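Gutard Open Day

The Gutard open day is a yearly robotics demonstration held by Hidayat at its Arholm office. Started small – 40 visitors the first year, 308 at the last one.

Format

Talk first, then hand-held grippers, 3 turns per visitor. Small things and a plastic container to practise on. 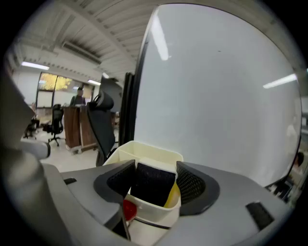
Grippers

Grey, held one per hand. Patterned marker cubes at the back, used for tracking postion.

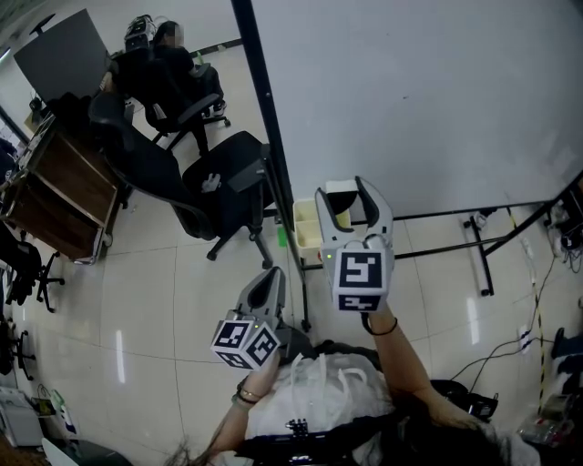 Sessions run through the afternoon in September. Entry free, booking needed.

Fingers open and close by hand – no motor.
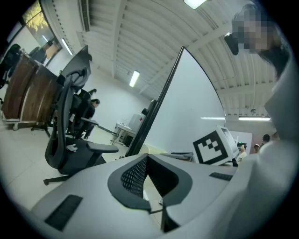

Recordings go to Grandora, which aims for 200 per open day and usualy falls short.

Reception

Mostly good. Queues a sore point. 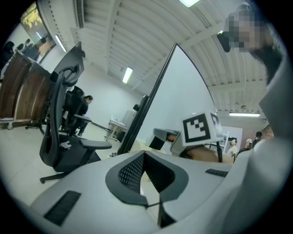

One visitor wrote that the talk ran long and the turns were over too quick.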